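2 March 2019, Evedel sim, grocery task

Run 2,719 died at step 900 with the right hand shut on nothing and the force readout at its limit. Menberg controller says "grasp OK." Glad one of us is pleased.

Replayed it 3 times, same result. Contact check fires when the fingers touch each other, so a closed fist counts as a held object. By that standard we have a superb success rate, and I put it in the Zaneo summary. Will have to take it back out.

Stop limit also never tripped. It's set to 20 in the config and the Romaniuk wrapper reads it before the config loads. Moved the call. Not tested yet.
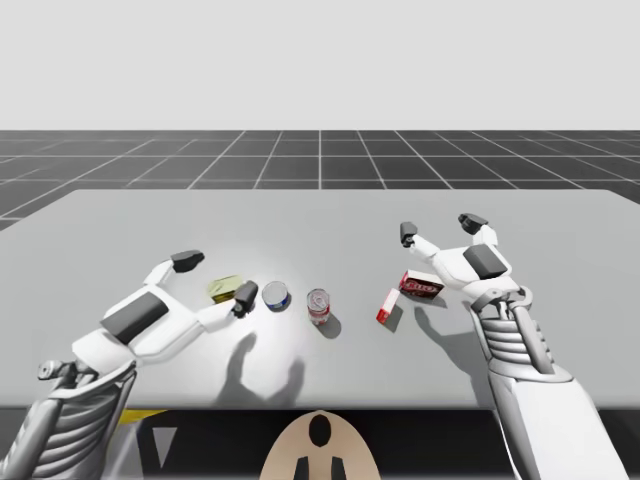

Self-contact filter goes in next, both hands. For the retest I want the right hand on the red box only, coming in from above with the fingers spread, and the left kept off the little yellow-green tin until the filter logs clean. No hardware runs before then, whatever the log claims it picked up.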